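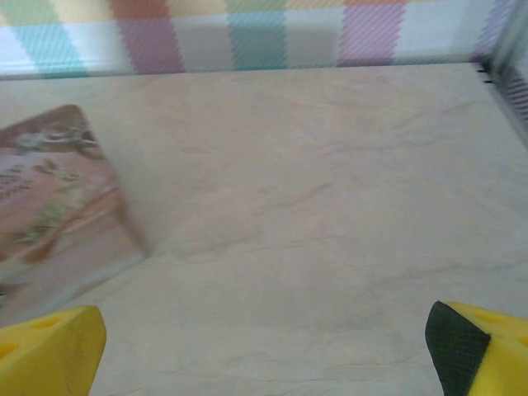 Fig. 1 Back edge of the floor, where the marble pattern meets the check.

Plaid and Marble: lining a small open bay
Surfaces and Interiors, project report
Group: Orathai Sangkhawat, Anas Abou Zeid, Janaka Seneviratne
Tutor: Agnes Yule
Handed in 30 Jul 2018

1. What we set out to do

The brief was to take a small open-topped bay and line it so that it reads as a place and stops looking like the inside of a crate. Three walls, one floor, front left open. Inside size 86 cm across the front, 53 cm deep. Second part of the brief: pick some small everyday things and see how easy they are to pick out against the lining once it is in. We went for a loud wall and a quiet floor. Orathai wanted it the other way round and there is a note from her in section 6.

Questions we wrote down at the start:

Does a big check make a small space feel smaller?
What happens at the corners?
Can you still find a small object quickly on a floor that has its own pattern?
How much does the colour of the object matter compared with the shape?

The first one we only half answered. Sorry Agnes. The rest we think we did properly.

2. Choosing the wall

We got samples from Zaltlow in January and then did nothing with them for ages. Most were plain. Out of the patterned ones the tartan was the only one all three of us could stand, and it has more colours in it than you notice at first - teal, orange, lavender, purple, pink, yellow, green, all over white. Each band has a fine diagonal hatch running through it, so from a step back the colours go softer than they are close to. Up close the orange is quite strong. From across the room it's nearer salmon.

Same pattern on all three sides. We talked about doing the back wall in the check and keeping the sides plain. Janaka mocked this up with lining paper and it looked like a stage, flat at the back and nothing going on anywhere else. With the check on every wall it closes in around you more, but it does hold together.

What we didn't expect was how differently the side walls behave. From the front, the back wall gives you tidy rows, teal then orange then pink and so on, and the sides give you slanted shapes. Same squares. It's only the angle you see them at, but people who came past kept asking if we had hung the sides crooked. Alistair Lamont from the workshop got a spirit level out. They were fine.

3. Choosing the floor

Pale beige with a marble pattern, from the Butuseck range. Matte, which was the main thing. We had a shiny one on trial first and the check reflected in it, so you got plaid on the floor as well and it was hopeless, you couldn't tell where the wall stopped.

The veins on the one we kept are faint. Mostly greyish, some pinkish, running in wavy lines on the diagonal. A couple are darker. One thin streak is a rusty colour and a few people took it for a scratch or a bit of dirt, Anas tried to wipe it off twice. There's also a grey line that looks like a crack if you want it to. We left both where they were. You could argue a real stone floor would have worse.

The cream is a warm one. Next to the lavender in the wall it goes a bit yellow, next to the teal it looks almost white. We think this helps the floor sit back.

4. Fitting it

Order of work, for anyone doing this next year:

Clean the panels. Properly, not with a sleeve.
Back wall first, lined up from the middle outwards.
Side walls next, starting at the back corners and working forward.
Floor last.
Trim at the front edge with a new blade.

We did the floor first on our first go and got glue on it. Had to redo.

The corners took longest. There is an aluminium post up each back corner, and we worked the pattern up to it from either side. The post ends up as a thin silver line between the two walls. We tried matching the check across it so that a teal band on the back would carry on as teal on the side. It can be done at one height and then it drifts. In the end we matched it at eye level for someone standing at the front and let the rest go. Most people don't notice. Agnes noticed.

Along the bottom of the back wall there's a narrow pale band before the floor starts. It makes a soft break between the two patterns. When Janaka held a strip of the check down over it to compare, the wall seemed to run straight into the floor and the whole thing looked shallower. So the band stays, and next time we'd plan one on the side walls too.

5. The small things

We wanted objects with different problems. Settled on these: 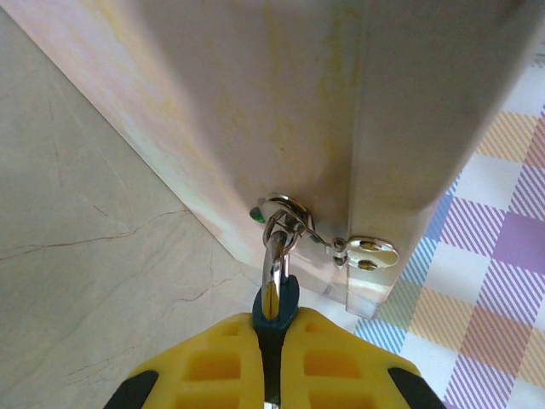

A box with a padlock. The box is off-white going on light grey, with faint yellow and peach staining. On a white shelf you'd call it grubby. On the beige floor it's a different story, the stains pick up the warm tones in the marble and the box nearly goes. What saves it is the edges, you get a darker side and a lighter side and a straight line between them, and nothing else on the floor is straight.

The padlock is the opposite. The shackle is shiny and takes a bright highlight, so even though it's small your eye goes there first. Where it goes through the loop on the box is harder to make out - silver wire, silver shackle, both curved. Several people could say there was a lock but not whether it was done up. If we were designing the lock to suit the room we'd make the loop dark.

There's also a small bright green dot by the round plate of the latch. Tiny. People remembered it afterwards when they had forgotten what shape the box was, so it gets a mention. Green is in the wall as well but this green is stronger than anything in the check.

A card. Pink, small, rectangular. We picked pink on purpose, pink being in the wall, to see if it would vanish.

We asked 24 people from the other groups on our corridor in the Skinner building to stand at the front with their eyes shut, then open them and say what they saw first, and what they saw second. Not scientific. No stopwatch, just a notebook. Everyone got the same wording, which Anas read out in the same flat voice each time.

The results in words:

Lock first, nearly always, if the lock was facing them. If the box was turned so the lock was round the back they said "a box" but took a moment over it, and one person said "is that part of the floor".

Card lying on the floor: quick. The pink stands out well on the beige, the pinkish veins are far too weak to compete with it.

Card up in the air with the wall behind it: slower, and this was the bit we had been waiting for. It depends a lot on which part of the check is behind. Against the white gaps it's clear. Against a pink or salmon block it blends, and people found it by its corners. Held at a tilt it was easier again as the edges stop being parallel to the check.

So colour matters most on the floor and shape matters most against the wall. That is realy the main finding of the project.
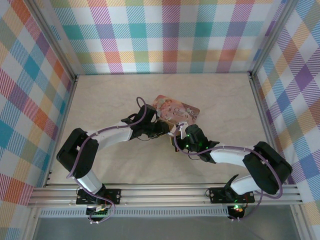 6. Light

Light was even over the floor for most of our sessions, a bit brighter to the right. Open top helps. We tried closing it over with a sheet of card for part of an afternoon and the check went muddy, the lavender and the purple turned into one colour and the floor went tan. Anyone lining a closed cupboard with this should pick something with fewer colours, or put a lamp in.

Orathai's note: I still think a plain wall and a patterned floor would have been more restful to look at. After a long session the check gets tiring, I found I was looking at the floor to rest my eyes. For a place where somebody has to look at small things all day I would tone the walls down by a good bit, keep the hatching, lose the orange. The floor I would not change.

Anas disagrees and says the check gives you something to judge distance by. He could tell how far back the box was by which band it came up to. Fair point, we didn't test it.

7. What went wrong

Glue on the first floor, see above.

Ordered the wall covering short. Zaltlow sent the extra in 2 days but the first join on the left side was done in a hurry and it shows if you look for it.

The Gorkik tape we used to hold edges while the glue went off took a bit of the surface with it near the front. Use low tack.

Notebook got left in the canteen and some of the answers about the padlock had to be asked again. Those people had already seen it once so treat them with some caution.

We never settled the question about whether the bay looks smaller. Half the comments say cosy, the rest say busy, and we didn't ask anyone to guess the size before the lining went up. Should have done.

8. If we had another term

Same floor with 2 walls, the tartan and a plain grey, and ask the same people both times with a gap between. A card in each of the wall colours and not just pink. A dull lock next to the shiny one. And somthing transparent, Janaka has wanted to try a glass jar from the start and it kept getting dropped off the list.

Thanks to Alistair for the loan of the good straight edge, and for the spirit level. Offcuts of both patterns are in the drawer under the sample rack, left hand side, help yourselves.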